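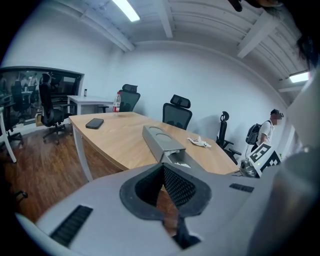

Olga Durán wrote back after the first version of this guide to say that she'd followed every step, put the meeting room back together, and still had people complaining by ten in the morning that their chairs were sinking. Fair point! I'd spent two pages on the table and given the chairs one sad line. So this section has grown, and the chairs now get their own steps.

## 4. Resetting the meeting room

This is the part of the guide I use most myself. It covers the big table with the light wood top and white legs, the black mesh chairs that go with it, and the side desk against the wall. If you're in the Mivham office your side desk is on wheels, so skip the bit about pushing it back and just lock the front two casters. Everything else is the same.

You'll want:

- a small trash bag
- two soft cloths, one damp and one dry
- dish soap and a bowl of warm water
- the hex key from the Herrera chair bag (it lives in the supply closet, top shelf, behind the printer paper)

### 4.1 Clear the table

1. Walk once around the table before you touch anything. I know that sounds fussy, but I've bagged up a page of somebody's notes before now and had to go digging for it.
2. Pick up phones, keys, badges and glasses first. Phones left face down are easy to miss against a dark folder or a laptop sleeve. Put everything in the lost-and-found drawer at the front desk with a sticky note saying which room and what time.
3. Used tissues go straight in the bag. Use a fresh tissue or a glove to pick them up if they've got any marks on them, and wash your hands when you're done.
4. Half-full water bottles get emptied in the kitchen sink. Caps off, bottle in recycling. Unopened ones can stay on the side desk for the next group.
5. Trays and organizers stay on the table, but lift each one and wipe under it. Check inside and at the ends as well – bits of paper and tissue love to get stuck in there.

> **Note:** If something looks like it belongs to a project and you don't know whose, leave it where it is and wipe around it. Ekbridge people in particular spread their stuff out in an order that makes sense to them, and they would rather find a dusty patch than a tidy pile.

### 4.2 Wipe the top

1. Put one small squirt of dish soap in the bowl. One! I used to use a lot more and spent ages chasing streaks.
2. Wring the cloth out until it stops dripping.
3. Wipe along the length of the table, following the grain, and work from the far side toward yourself.
4. Go over it again with the dry cloth right away.
5. Do the edges last. That's where hands and sleeves go, and it's where the grime builds up.
6. Wipe the side desk with whatever's left on the damp cloth, then dry that too.

> **Caution:** No glass cleaner on the wood top, please. It's fine for the glass partition, but on the table it left me with a cloudy ring that took most of an afternoon to get rid of. Spray the cloth, never the air next to the table.

Coffee rings usually lift with a second pass. If one doesn't, lay the damp cloth flat over it for a minute, then rub gently. I've never needed anything stronger than that, and I'd ask you not to try anything stronger without checking with me first.

### 4.3 Sort out the chairs

Okay, Olga's section.

1. Pull every chair back from the table so you can get behind it.
2. Sit in it. Yes, really. Lift the lever under the right side of the seat, let the chair come up, then let go of the lever and sit for a slow count of 12.
3. If the seat has dropped by the time you finish counting, the gas cylinder is on its way out. Put a strip of blue tape on the back of the chair and move it to the hallway. Don't leave it in the room, or somebody will end up in it with their chin level with the table.
4. If it stays up, give the armrests a wiggle. A loose one gets tightened with the hex key, about a quarter turn at a time. Stop as soon as it feels firm.
5. On chairs with a headrest, slide the headrest down to its lowest spot. Tall people can raise it again, and short people don't get poked in the back of the head.
6. Flip the back lock to upright. You should hear a click.
7. Check the casters for hair and thread. Tip the chair onto its side on a clean patch of floor and pull the fluff out with your fingers, or use tweezers if it's really wound in there.

> **Caution:** Don't try to open up or replace a gas cylinder yourself. It's under pressure. Tape it, park it, and email Kasbridge with the number from the sticker under the seat. They'll want the whole number, so my old desk chair would be 258 and not "the squeaky one."

Patricio Vergara asked me what the weight limit is, and the answer depends on the chair, so please read the sticker. The same goes for the side desk. I keep mine well under 100 pounds, mostly because I'm the one who has to push it back.

### 4.4 Put it all back

1. Push the side desk flush to the wall. Leave just enough of a gap for a power cord.
2. Roll the chairs in so the armrests stop just short of the table edge. They shouldn't touch it – the arms rub, and after a few months of that you get gray scuffs on the wood.
3. Turn each seat to face the table. They drift sideways as people get up, and a row of chairs pointing every which way makes the room look messy even when it's spotless.
4. Leave a clear path to the door.
5. Wipe fingerprints off the glass partition if you can see them with the lights on. I do the stretch at hand height every time and the rest maybe once a month.
6. Take the trash bag with you when you go. I forget this one constantly.

The whole thing takes me a quarter of an hour when the chairs behave. Add ten minutes if you've got to tape one and write the email.

### 4.5 If something's off

**The table rocks.** Look under each leg for the little screw-in foot. Turn it by hand until it touches the floor. If the foot's missing, fold up a piece of cardstock for now and let me know.

**Streaks keep coming back.** Too much soap, nearly always. Go over the top with plain water and dry it.

**A chair won't roll straight.** Go back to step 7 in 4.3. If the caster's clean and it still pulls to one side, the caster itself is worn. Spares are in the Herrera bag with the hex key, and they push in by hand.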